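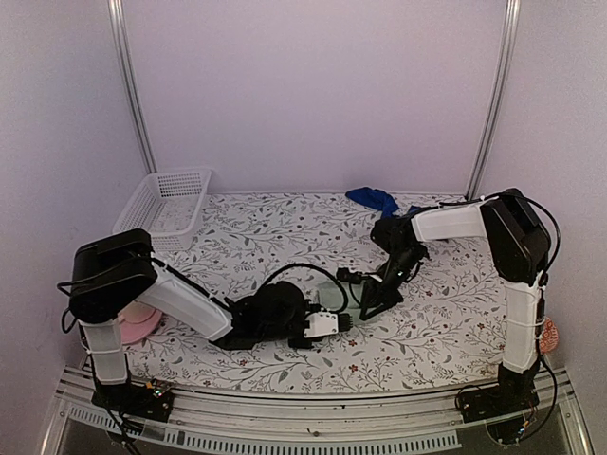
How to start a compost heap in a small garden (and keep it going)

Quick one this week, written between the school run and a delivery, so excuse the shorthand. People keep asking me how to get going with compost when the garden is tiny. Same answers each time so I'm putting them on one page.

What you need

A bin with a lid. Bottomless if it's going on soil. 220 litres is the usual size and fine for most households
A kitchen caddy or an old ice cream tub
A fork, or one of those corkscrew aerators
Brown stuff (cardboard, dead leaves, egg boxes)
Green stuff (peelings, grass, tea leaves)
A patch of ground about a metre square

You can get a bin cheap through a lot of councils, so look on their website before you pay full price. Mine is a Galtex, second hand, lid slightly warped, has done nine years. My sister-in-law has the Avby one with the little hatch at the bottom. The hatch is useless, you can't get a spade in, but the bin itself is solid.

Step 1. Pick the spot

Bare soil or grass. Not the patio if you can help it. Worms need to get in from underneath and the liquid needs to get out.

Part shade is best. Full sun dries it out in summer and you'll be forever carrying water to it. Full shade works, just slower.

And put it somewhere you will walk to in the rain in slippers. I had mine behind the shed for the first year, 27 steps from the back door, and from November to March everything went in the kitchen bin instead. Moved it next to the gate. Problem gone.

If you only have paving, lift one slab if it's yours to lift. If not, put down a thick layer of cardboard and a few spadefuls of soil or old compost first, then the bin on top. It'll leak a bit of brown liquid. Stains. You've been warned.

Step 2. Sort the ground

Fork it over a bit so it isn't packed hard. Five minutes, doesn't need to be neat.

Rats about? Lay fine wire mesh flat under the bin and fold it up the sides by a hand's width. Small holes, not chicken wire, they go straight through chicken wire. Worms still get in. Do this now as it is a miserable job once the bin is full. Ask me how I know.

Step 3. First layer

Twigs, or scrunched up cardboard, or woody prunings. About as deep as your hand is long. Keeps air at the bottom.

Then a bucket of browns, then your first caddy of peelings, then another bit of brown over the top. If a neighbour has a heap going, beg a spadeful of theirs and throw it in. You don't need the activator powders. I tried a box of Bruden one spring, one bin with, one bin without, and couldn't tell them apart by August.

Step 4. Fill it as you go

Rule of thumb is equal amounts by volume. One caddy of green, one caddy of brown. Most people put in far too much green and wonder why it stinks.

Greens (wet, rot fast)
Vegetable peelings, fruit, salad that's gone over
Grass cuttings, thin layers only
Coffee grounds, loose tea
Annual weeds before they seed
Soft prunings, dead flowers

Browns (dry, rot slow)
Cardboard, torn up, tape off
Egg boxes and toilet roll tubes
Paper, scrunched not flat
Dead leaves
Straw, sawdust from untreated wood
Eggshells, crushed (not really a brown but they go in)

Keep out
Meat, fish, bones, cheese, anything cooked
Dog and cat mess, cat litter
Nappies
Glossy magazines
Perennial weeds like bindweed and couch grass. Drown them in a bucket for a month first, then add
Anything marked industrially compostable. It won't break down at home
Teabags, unless the box says plastic free. Tear them open and use the leaves if you're not sure

Bread is argued about. Leave it out if you've got rats, otherwise the odd crust buried in the middle has never done me any harm.

Keep a sack of torn cardboard next to the bin. This is the single thing that made the diffrence for me. Caddy in, two handfuls of cardboard on top, lid down, done. Tiziana Caruso from the allotments keeps hers in an old dustbin so it stays dry, which is better than my sack to be fair.

Step 5. Air

Every week or two, poke it about. Fork or corkscrew, down to the middle, lift, wiggle, out. You aren't trying to turn the whole thing upside down. Wednesday is my day for it as the recycling goes out then and I'm outside anyway.

A proper turn, everything out and back in, speeds it up a lot but it's heavy work. Twice a year is plenty. Skip it if your back's bad. It'll still rot, you'll just wait longer.

Step 6. Check the damp

Grab a handful (gloves if you like). Squeeze. Should feel like a wrung out sponge, a drop or two at most.

Dripping — more cardboard, and fork it through
Dusty — half a watering can, then the lid on

Rainwater if you've got a butt. Tap is fine.

Step 7. Wait

Six months if you're keen and it's a warm year. A year for normal people. Start in May and you should have something usable by the following spring. Cold heaps, the sort you just add to and ignore, can take 18 months.

It's ready when it's dark, crumbly and smells like woodland. You shouldn't be able to recognise anything apart from eggshell and the odd avocado stone. They never go. Pick them out and chuck them back.

To get at it, lift the whole bin off. Easier than any hatch. The top unrotted part goes back in the bin in its new place, the bottom half is your compost. Sieve it for pots, don't bother for borders.

When it goes wrong

It smells of eggs. Too wet, no air. Fork in a lot of cardboard, more than seems sensible. Should settle down in a few days.

It smells of ammonia. Too much grass. Same cure.

Nothing's happening. Too dry, too brown, or it's January. Add greens and water, or wait.

Tiny flies. Fruit flies, harmless. Bury the fresh stuff and put a layer of paper on top. Leave the lid off for an hour now and then.

Ants. It's too dry. Water it and they'll move out.

Slugs. Leave them. They're doing a job in there.

Slow worms or a toad. Lucky you. Go carefully with the fork and don't empty it in winter.

Slimy green mat. Grass cuttings put in thick. Pull it apart, mix with torn card. Next time leave the cuttings on the lawn.

Do you want a second bin?

If you've got room, yes. Fill one, leave it be, fill the other. Saves the digging about. Raffaele Piras two doors down runs three and swaps them round, but he's got the long plot. With one bin you just lift and shift as above.

No garden at all? A wormery will sit on a balcony or in a porch. Different method, they're fussier about citrus and onion, and I'll do a seperate page. Pace do a stacking one which Katia Costa has had for a couple of winters, and she wraps it in a bit of old carpet when it's frosty.

How much does it save

I weighed our caddy for a year because I'm like that. 106 kilos kept out of the bin, and that's only the kitchen stuff, not the garden. Your council's food waste collection will still take the cooked bits and bones so use both.

Using it

Borders — a couple of inches on top in spring, keep it off the stems
Pots — one part compost to two parts ordinary peat free
Lawn — sieved, brushed in, thin
Beans — fill a trench with it, even half rotted is ok
Seedlings — too strong, don't

Don't worry about getting the mix exact. Add card when it's wet, water when it's dry, and have a look at it once a week or so.

Wormery page next, then leaf mould in the autumn, for which you want to be saving your black sacks now. Put a few fork holes in the bottoms.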